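The **Grurnero Hill Climb** is an annual motorsport event in which drivers race one at a time, against the clock, up the old quarry road above the village of Grurnero. It is held each August and draws single-seaters, touring cars, and some gloriously loud homebuilt specials.

## Course

The road rises through 37 corners, and hardly any of them forgive a late braking point. The best known is Pons, a long left-hander that tightens just as the cars reach their highest speed. Spectators gather on the bank above it from early morning, and a clean run through there gets a roar you can hear down at the start line!

## Classes

Cars are grouped by engine size and weight. The lightest class has a minimum weight of 600 kg and often produces the closest finishes of the weekend. The Cemis Cup, for cars with engines up to 1,000 cc, is a favorite with newcomers — many future overall winners took their first trophy in it. 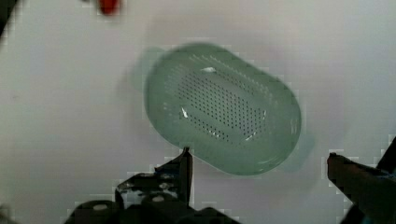
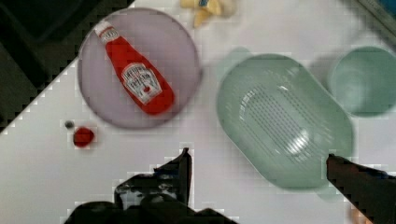
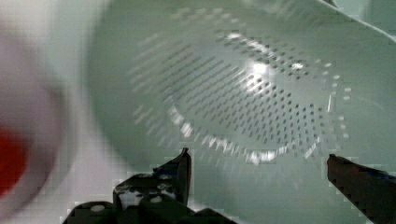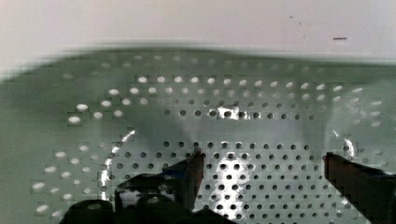
*Perforated container (first, third, and fourth); bottle on a plate (second).*

## Notable drivers

Ya-wen Wu is the most celebrated competitor in the event's history. Driving an Uvton single-seater she prepared herself, she became the first driver to complete the course in under 70 seconds, a thrilling run made on a damp road with the last start of the day. The straight before the finish now carries her name.

## See also

- Hillclimbing
- Time trial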